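Peridari 70 Tree Stand

Model 1401. Steel reservoir stand for cut Christmas trees. Replaces the Marchuk four-bolt stand, which is no longer supplied.

Overview

The Peridari 70 holds a cut tree upright and keeps the base of the trunk in water for the season. The trunk is gripped by a ring of five steel jaws drawn in by a single foot pedal. Each jaw moves independently until it meets the bark, so an uneven or slightly oval trunk is held on all five points. A pawl locks the pedal at the end of each stroke. A red indicator on the pedal housing shows when the pawl is not fully seated.

The stand ships assembled. Feet are rubber, non-marking, and replaceable.

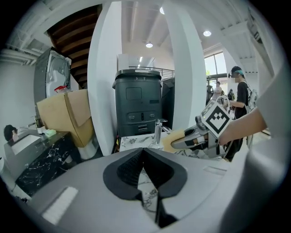
Photo: Tibor Szekeres / Sedavwood

Capacity

Maximum trunk diameter is seven inches. Minimum is two inches. Trunks under two inches can be fitted with the reducing collar, part 683, sold separately. Maximum tree height is nine feet for a fir or spruce of ordinary shape. For trees with heavy tops, or trees carrying a large number of glass ornaments, reduce this to eight feet.

The reservoir holds two gallons with the trunk in place. A fresh tree can take up a gallon in the first day, after which uptake drops. The float gauge reads from the front. When the float reaches the lower line, the cut end is still covered by an inch of water. Refill at that point. If the cut end dries out, resin seals it and the tree must be taken down and recut.

Setting up

Cut a half-inch disk from the base of the trunk, square to the trunk, no more than six hours before the tree goes in water. Do not taper the trunk or strip the bark to make it fit. Remove branches from the lowest ten inches.

Set the stand on a level floor. Lower the trunk onto the center spike with the netting still on. One person holds the tree plumb while the other works the pedal until it will not travel further. Move the lock lever to the closed position, check the indicator, then cut the netting from the bottom up. Allow the branches to drop for several hours before stringing lights. Check the pedal again the next morning, as soft bark compresses under load.
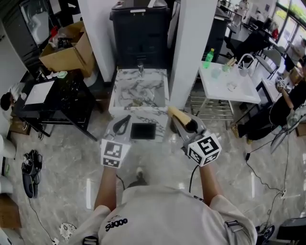

Can the stand be used with an artificial tree?
Use the stand that came with the tree. The center spike needs solid wood to bite into, and the jaws can crush a hollow steel pole.

Care and storage

Empty the reservoir with a siphon or a wet vacuum before releasing the jaws. Rinse out needles and sap. Warm water and dish soap are enough for most residue; vegetable oil on a rag will lift hardened resin. Do not use solvent on the enamel. Dry the jaws and put one drop of light machine oil on each pivot. Most stands go back on the shelf in January and are not looked at again for eleven months, and a jaw stored damp may be stiff when it comes out.

Store with the lever open and the pedal up.

Specifications

Base width: 22 inches
Height: 9 inches
Weight, empty: 16 pounds
Jaws: five, zinc-plated steel
Reservoir: enameled steel, welded seam
Color: dark green
Pedal strokes, fully open to fully closed: 40

Spare parts

Feet, set of five
Float and gauge tube
Pawl spring
Center spike
Reducing collar (683)

Parts are stocked at the Lonby warehouse and ship separately from stands. State the model number when ordering. The earlier Peridari used a shorter pawl spring that will not hold in the 1401.

Warranty

Frame, jaws, and reservoir are covered for ten years against failure in normal indoor use. Feet, float, and spring are covered for one season. Outdoor use, trees above the stated height, and welding or drilling of the frame are excluded. Claims go to Sheldon Dufour at Sedavwood, with proof of purchase and a note of the tree height and trunk diameter.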